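Araceli Mendoza vende paciencia por suscripción

Araceli Mendoza me recibe con café y una advertencia: el brazo va a tardar. «Si tiene prisa, guarde usted la compra», dice, y acerca una silla a la mesa. Dirige en España la distribución del Perron, un kit de manipulación doméstica que la firma Koltell alquila a laboratorios, escuelas técnicas y algún particular con más curiosidad que espacio.

El paquete incluye un brazo, una pinza de dos dedos, una cámara de muñeca y 18 ejercicios preparados. Cuesta 600 euros al mes, con un mínimo de tres meses. Le pregunto quién paga eso por ver moverse una lechuga de juguete. «Gente que antes pagaba a tres becarios por moverla», responde sin levantar la vista de la pantalla.

El ejercicio que más se pide es el de la compra: frutas y verduras de juguete, una cesta y una bolsa. Mendoza lo considera el más honrado del catálogo. «Un cubo de madera lo coge cualquiera. El cubo colabora. La bolsa de plástico es una mala persona».

Me explica que el plástico translúcido confunde a la cámara, que los pliegues cambian con cada roce y que un pellizco demasiado tímido se queda con aire. Su compañera Yuzuki Tsuchiya, encargada de los ajustes, es más diplomática: «Es un objeto que no tiene una forma, tiene una opinión».

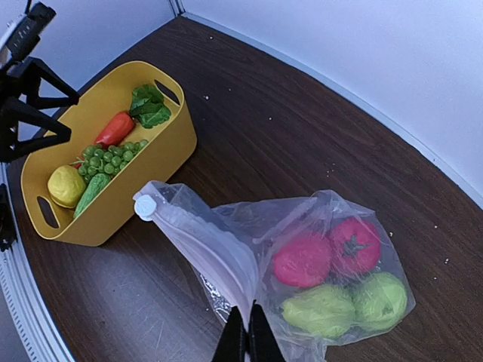

Lo que no pone en el folleto

Quiero saber cuánto tarda un cliente en conseguir algo útil. El folleto habla de una tarde. Mendoza suspira. «Una tarde para sacarlo de la caja y atornillarlo. Para que agarre bien una bolsa hay que enseñarle, y eso son unas 3.000 repeticiones. También las hace alguien, claro. Solemos mandar galletas».

¿Y el servicio técnico? Existe, atiende hasta las seis y, según Tsuchiya, recibe sobre todo consultas de calibración. «Llaman diciendo que el brazo está roto. Le preguntamos si han movido la mesa. Silencio. Han movido la mesa».

De la competencia hablan poco. El Grullwood, más barato, les parece «correcto para cubos», que en esta casa es un insulto. En diciembre llegará una pinza nueva, con dedos más blandos, y quienes ya tengan contrato podrán cambiarla sin coste, pagando el envío.

Antes de irme pregunto a Mendoza si tiene un Perron en su cocina. «Tengo un carrito con ruedas», contesta. «Y la mesa atornillada al suelo, por si acaso».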